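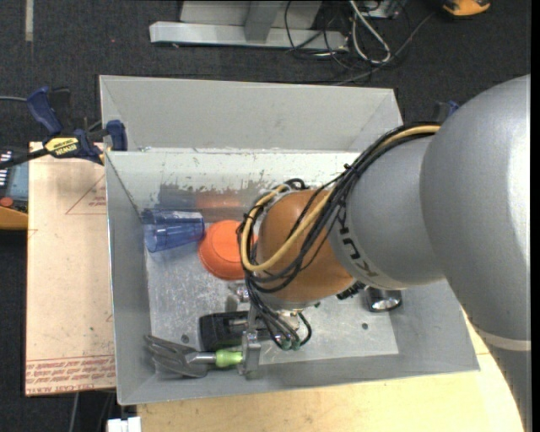 4. Mounting and loading the sorting bin

Read this section before you put anything in the bin. It covers fixing the bin to the table, the mixed load, and clearing out at the end. The bin goes on the table open side up, flared walls leaning out, and it gets clamped before it gets filled. Two blue bar clamps at one corner, the upper left as you see it here, hold it down to the wood. Any bar clamp with enough reach will do, ours happen to be whatever was in the drawer. The load is ordinary household and garden stuff – a translucent blue plastic cup, an orange plastic bowl, a hand fork with a green handle – and it lies however it lands. Cup on its side is fine.

4.1 What you need

The Greser bin, light gray metal, sloped walls
The table, cleared and wiped
Bar clamps, 2
Scrap cardboard or thin rubber for under the clamp pads
A damp cloth and a dry cloth
Load set A (kitchen) and load set B (garden), from the Rashidi shelf
Small brush and dustpan

If the bin is missing from the rack check with Kyriaki Galanis. Do not use the Fludard bin instead. Walls are straighter and the load slides different.

4.2 Fixing the bin

1. Wipe the table top. Grit under the bin scratches the wood and lets the bin creep.
2. Turn the bin over and look at the underside. Knock off anything stuck to it.
3. Set the bin down flat. Push on each corner in turn. No rocking.
4. If it rocks, move it before you shim it. The table is not perfectly flat and a hand's width to one side often cures it.
5. Put the cardboard on the rim where the pads will sit.
6. Fit the first clamp at the corner. Finger tight only.
7. Fit the second clamp next to it, same.
8. Tighten both, a little each, back and forth.
9. Take hold of the opposite wall and pull sideways. The bin should stay put. If it moves, loosen and start again from step 5.
10. Check the clamp bars stick out away from where you will be reaching.

CAUTION: Don't overtighten. The rim is thin and will bend, and a bent rim throws the wall angle off. Snug plus a quarter turn.

CAUTION: Keep cords out of the clamp jaws. Run them past the corner with some slack. A pinched cord gets replaced, not taped.

Note: older copies of this guide say to clamp opposite corners. Skip that. One corner is enough with this table and leaves the other sides open.

4.3 Checking the floor of the bin

The floor gets scuffed. Dark marks and worn patches are normal and you don't need to polish them out. Small holes in the floor are ok too, leave them open.

What is not OK:

Raised burrs you can feel through a cloth
Anything sticky
Water or soil left over from set B
Loose bits of metal or foil – brush them out before loading

Run the dry cloth over the floor once. If it snags, tell Efthymia Tzavaras and take the bin out of use till she has filed it.

4.4 Loading

1. Pick the set from the job sheet. A mixed load is one with pieces from both sets.
2. Check each piece for cracks. Plastic cups go first, usually at the lip.
3. Put the heavy pieces in by hand, low down. Garden tools, cans, anything solid.
4. Add bowls and cups after. Let go from just above the floor of the bin, don't throw.
5. Leave pieces where they settle. No straightening, no lining up, no turning bowls over to look neat.
6. If something rests up on the rim or hangs over, take it out and let go of it again.
7. Step back and check no piece is jammed hard into a corner.

Note: hand forks and rakes go in tines down or flat. If the tines end up pointing at the wall you stand next to, pull the tool and put it in again. People reach in without looking.

Note: bowls like to slide down the slope and stop against something. Let them. A bowl that is half under another piece counts as a good load.

Note: dark pieces are easy to miss on a gray floor. Look twice when you clear out, small black things especialy.

CAUTION: no glass. No ceramics. No knives, not even the butter kind. If the job sheet asks for them it is a misprint, see Kanisetti list, page 29.

4.5 Clearing out

1. Lift out tools by the handle first.
2. Then cups and bowls. Stack the bowls, don't stack the cups – they stick together.
3. Then cans and small pieces.
4. Brush the floor toward the middle and pick up the sweepings. Don't tip the bin while its clamped.
5. Wipe with the damp cloth, then dry.
6. Wash set B seperately. Soil goes in the outdoor bucket and stays out of the sink.
7. Count the pieces back against the shelf card. Sign it.

Leave the clamps on if the next load is the same day. Otherwise off, bars wiped, back in the drawer.

4.6 When to replace things

Cups and bowls: at the first crack.
Cardboard pads: when they go thin or shiny.
Clamp pads: when the rubber is gone on either side.
The bin: inspect at 1,539 loads, retire at 3,000. The tally is on the card, keep it up to date.

Last revised Mar 20, 2018. Steps 6 thru 8 in 4.2 changed, rest is the same.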